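Glass tops, small cups and other dusting chores

posted 2019-12-04, filed under Cleaning / Furniture

Quick one today, dinner is on. Been meaning to type up my glass notes for ages and the list on the fridge is falling apart.

Streaks first. Almost always too much cleaner. Two sprays for a whole cabinet top, on the cloth and not on the glass. Wipe one way, flip the cloth, wipe the other way. If the streaks run left to right you know which pass left them. Saves going over the whole thing again.

Dust BEFORE you spray. Dry cloth or a soft paintbrush. Spray on dust makes gray paste and you'll be pushing it into the corners all afternoon.

Vinegar mix: one part white vinegar, two parts water, in any old spray bottle. Label it. I use a Tellano bottle from the dollar bin and the trigger sticks, so don't bother looking for that one. Paper towels leave fuzz. Old t-shirts are better, washed a bunch of times, no fabric softener. Softener smears. Took me years to work that out.

Sticky rings from glasses — warm water and one drop of dish soap, let it sit while you do something else. Do not scrape with a knife. A plastic card is fine if you keep it flat. Candle wax, same card, but put a bag of ice on it first until it goes hard and pops off.

If your glass is loose on the wood, lift it twice a year. I do March and then again before the holidays. Get a second person, towel on the floor, stand the glass on its long edge and lean it somewhere it can't slide. Underneath you will find crumbs. No idea how they get in there. Let the wood dry all the way before the glass goes back or you get a cloudy patch that won't wipe off from on top.

Those little clear bumpers from the hardware store are worth it. One at each corner and the glass quits creeping. Mine are Tradeck, the pack was a couple bucks. They yellow after a while, peel and replace.

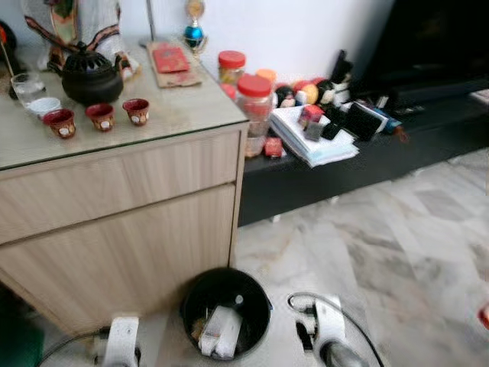
Small cups and an incense burner on a glass top.

Incense ash. Very light, goes everywhere if you wipe it. Don't blow on it either!! Lay a barely damp paper towel over the ash, press, lift, fold, press again. Then the dry cloth. Oily film from the smoke needs the dish soap water, vinegar doesnt touch it. Put a saucer or a tile under the burner and half of this goes away.

Burners themselves: tap out the old ash when its fully cold, soft toothbrush for the inside. I never soak mine. If there's a coating on it you can ruin it with one bath.

Little cups with patterns or gold on them — hand wash only, lukewarm, no scrubby side. Dishwasher took the trim right off a set I got at Wibisono and I'm still mad. Dry upside down on a towel and not on the wire rack, they tip over and chip each other.

When you dust a shelf of small stuff, get a tray. Everything goes on the tray, wipe, everything comes back. Moving things around one at a time takes longer and that's how stuff gets knocked off. Plain felt dots on the bottom of anything rough so it doesnt scratch the glass.

Wood fronts. Wipe WITH the grain, damp cloth, then dry right away. No handles on the drawers means finger grease along the top edge where everybody pulls, so hit that spot every week. Dish soap again. Polish maybe once in a blue moon, the shiny stuff builds up and then you're stripping it off.

Gaps between drawers: wrap a thin cloth around a butter knife (dull one) and run it along. Or a foam brush. You would not believe the lint.

Shiny stone floor under the cabinet? NO vinegar. It eats marble, leaves dull spots. Wring out your cloth over the sink, use the stone cleaner or plain water if it drips.

Somebody asked which shelf liner I use inside. Skurkberg, the plain gray, cut to size with kitchen scissors. Don't glue it.

Ok timer's going. Will do lampshades next week if I can get to it, and the bathroom mirror thing I promsied.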